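ホーム | 台所道具 | お米 | 読みもの | お問い合わせ

Westus 炊飯用浸水ボトル 900ml

お米は炊く前の浸水でこんなに変わるのか！と、入荷してから毎晩のように試しています。研いだお米を入れて水を注ぎ、冷蔵庫のドアポケットに立てておくだけ。朝は中身を釜にあけて、すぐ炊けます。口が広いので、底に残った粒もスプーンでさらえます（ここ、地味にうれしいところ）。

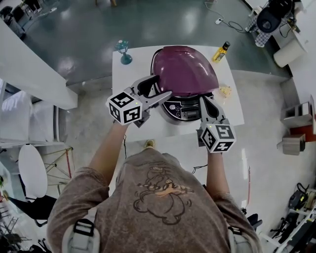

目盛りは内側に2合まで。新米なら夏場で30分、8月の古米は一晩おくと芯までふっくらします。玄米派の方はもう少し長めにどうぞ。浸水後の水は捨てて、新しい水で炊くのが私の好みです。

デザインはElżbieta Pawłowskaさん。前作のPlirkmontシリーズと蓋が共通で、買い足した方は入れ替えて使えますよ！

容量 900ml／重さ 168g／食洗機可（蓋は手洗い）
替えパッキン 600円

コメント

もち米でも使えました。おこわの日が増えそうです。（みずき）

蓋が少し固め。慣れたら平気でした。（K.T.）

Plirkmontの古い蓋、ちゃんと合いました！色違いも待ってます。（豆ごはん）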